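Section 4. Setting up the Trolteo wall clock

Revised 2002-04-28. Replaces the leaflet packed with units sold before January.

4.1 Before you start

The box says "ready in minutes." Plan on an evening, and then a few more days of checking. The Trolteo is a spring-driven clock with a pendulum, and no clock of that kind keeps good time straight out of a carton, whatever the sales copy claims.

You will need a screwdriver, a pencil, a small level and a clock you trust. The kit includes a plastic level. We tested several and would not hang a calendar by them. Use your own.

Check that the carton holds the case, the pendulum in its paper sleeve, the winding key, the wall hook and two leveling screws. If the key is missing, look under the lower foam block before you call. It is nearly always there.

4.2 Hanging the case

1. Choose a solid inside wall. Outside walls get cold at night, and doors that slam will stop the pendulum sooner or later.

2. Mark a point 70 inches from the floor. Older Jorumach instructions ask for 96, which looks fine in a showroom and means a stepladder every time you wind.

3. Drive the hook into a stud. The plastic anchors sold as "good for any wall" are not good for this one.

4. Hang the case and press it flat. Turn the leveling screws until both touch the wall, then stop.

CAUTION: Do not hang the case with the pendulum attached. The suspension spring is thin and bends easily, and a bent spring is not covered by the warranty.

4.3 Fitting the pendulum and winding

1. Open the lower door and hook the pendulum onto the leader. It should hang free and touch nothing.

2. Put the key on the left square and wind slowly until you feel firm resistance. Do the same on the right.

3. Push the pendulum gently to one side and let go.

4. Listen. The tick and the tock should be evenly spaced. If the beat limps, shift the bottom of the case a hair to the left or right and listen again.

Note: A full wind is advertised as eight days. Wind it every 7 and you won't have to find out.

Note: You may have heard that a clock can be "overwound." What people call overwound is usually dirty or dried out. A spring wound all the way is simply a wound spring, so long as you don't force the key past the stop.

4.4 Setting the hands

1. Move the minute hand only. The hour hand follows.

2. Go forward, and wait at each hour and half hour for the strike to finish.

3. If the count is wrong, see 4.6.

CAUTION: Some printed guides say it is safe to turn the hands backward on any modern movement. We don't advise it on this one.

4.5 Regulating

The nut under the pendulum bob controls the rate. Turn it right to raise the bob and speed the clock up, left to lower the bob and slow it down. Hold the bob still while you turn.

Let the clock run a full day before the first change. Make one change, wait another day, and write down what you did. Memory is a poor instrument. Expect to repeat this for some 3 days before the error is small enough to live with.

The Egan regulating kit, sold separately, promises to do the same job in one step. It contains a printed chart and a second nut. We found no use for either.

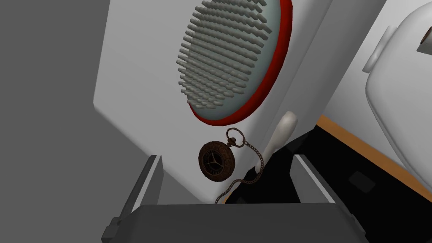 Does the clock need oil when it is new?

The movement leaves the shop already oiled and should be left alone. Spray lubricants in particular will gum the pivots, even the ones with a picture of a clock on the can.

4.6 Correcting the strike

1. Stop the pendulum.

2. Lift the small wire on the left of the movement and let it drop. The clock will strike the next hour in order.

3. Repeat until the count matches the dial, then restart the pendulum and reset the minute hand.

If the strike drifts again within a week, send the movement to the Odutport service counter. Pack it without the pendulum, and keep the key at home.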